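Drukstead Family Photograph Collection
Frequently Asked Questions

The Drukstead Family Photograph Collection holds pictures, negatives and albums lent or given by households in the town and the farms nearby. The answers on this page cover the questions most often received by the collection office.

What does the collection hold?

The collection is made up of family snapshots, studio portraits, school and chapel groups, street views and a smaller number of glass negatives. Most of the material dates from before color film came into general use. There are 713 catalogued albums and loose sets. Uncatalogued material is held in the same store but cannot be requested until it has been numbered.

Who may lend or give photographs?

Any person who owns photographs with a connection to Drukstead or Rawat may offer them. The photographer need not have lived in either place. Pictures taken by visitors, on day trips or during military service nearby are accepted on the same terms as those taken by residents.

What is the difference between a loan and a gift?

Material on loan is copied and returned to its owner. Material given to the collection becomes its property and is kept in the store. The form is the same in both cases, and the owner marks the choice in Section 3. A loan may be changed to a gift later by letter. A gift cannot be changed to a loan.

Copyright in a photograph is a separate matter from ownership of the print. Owners who do not know who took a picture should leave that line of the form blank.

How long will my photographs be away?

Loans of up to 80 prints are normally returned within three weeks. Larger loans are copied in batches, and the owner is told when each batch is ready. Bound albums take longer than loose prints. No loans are taken in during October, when the store is closed for the yearly check.

Should I take the pictures out of the album first?

No. Please bring the album as it is. The order of the pages often helps to date a picture, and prints fixed with old paste can tear when lifted. Loose prints may be brought in a clean paper envelope. Please do not use rubber bands, paper clips or adhesive tape.

May I write on the back of a print?

Please do not write on prints before bringing them in. Names and places should be listed on a separate sheet, with a small sketch or a note such as "back row, third from left." Writing that is already on a print is copied along with the picture and should not be erased, even if it is known to be wrong. Corrections are entered in the catalogue beside the original wording.

Do you accept negatives without prints?

Yes. Roll film and sheet film are accepted in any common size. Glass negatives should be carried upright, with card between the plates. Film that smells strongly of vinegar must be mentioned before the visit so that it can be received separately from other material.

How are the pictures dated?

Dates given by the family are recorded as supplied. Where none is given, the cataloguer considers clothing, vehicles, shop signs, the type of paper and the other pictures in the same set. An estimated date is shown in brackets. Readers who can offer a better date are asked to write to the office, quoting the item number and stating how the date is known.

Can I see pictures of my own street or family?

Searches may be made by surname, street, school or place of work. The catalogue is run on Stellumis, and the public terminal is in the reading room. Item numbers beginning with 41 refer to the Rawat albums, which are shown by appointment only. Pictures of living persons are withheld from the public catalogue where the person concerned has asked for this.

May I order copies?

Copies are supplied for private use, family history and school work. Requests for use in a book, a display or an advertisement need written permission from the owner, where the owner is known. The collection will forward such requests but does not give out names or addresses.

Is there a charge?

There is no charge for lending, giving or viewing photographs. Owners receive one set of digital copies free when their prints are returned. Other copies are charged at the rates posted in the reading room.

What happens if an item is damaged?

The condition of each item is noted when it arrives, in the presence of the owner where possible. Any later change is reported to the owner in writing. The collection does not repair or retouch originals. Creases, stains and fading are left as they are in the copies.

When is the reading room open?

The reading room opens at 10:00 a.m. and closes at 4:00 p.m. The last request is taken at 3:15 p.m. Pencils only may be used at the tables, and bags are left in the lockers by the entrance.
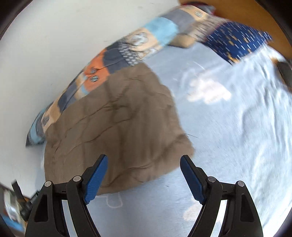 Open gripper with blue textured pads, above a pale sheet.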